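Why does every small venue have to close at eleven?

I've been going to gigs in the back rooms of pubs since I was old enough to look eighteen, and I have moaned about a lot of things in that time (the beer, the loos, the bloke who talks through the quiet songs). What really gets my goat this year is the noise rules, and the way our council hands them out.

Take the Lilia in Clelwood. It holds 200 people on a good night, and Ourania Raptis has run it for 13 years. Last August one neighbour complained, one! Within weeks she had a letter telling her to have the music off by eleven and to fit a limiter on the desk. The flats next door went up long after the Lilia did. Whoever built them could have put in decent windows, but the bill landed on Ourania.

I do have sympathy for people who need their sleep. I lived above a chip shop once and I know what bass does to a bedroom wall. But if you build homes beside a stage, the soundproofing should come out of the builder's pocket, and that ought to be written into the planning permission before a brick is laid.

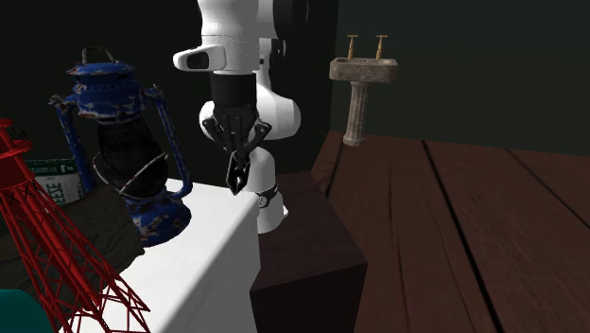

A robot arm and gripper beside a crowded table, computer render.

My friend Signe Ketilsson plays the accordion in a seven-piece, and she tells me the early finish has cost them the second set. That's the set where people dance! It's also when the bar makes its money, so the band's fee has dropped to £70 between the lot of them. Try paying for a van out of that.

Esben Kragh on the licensing panel says each case is looked at on its merits. Fine, then come and look. Come at 8 when the support act is on, stay until the end, and stand in the street with the rest of us. I'd happily buy him a pint.

There's a meeting on the new late licence policy at the library next month, and musicians can speak if they put their names down beforehand. I've put mine down already. Bring your drummer.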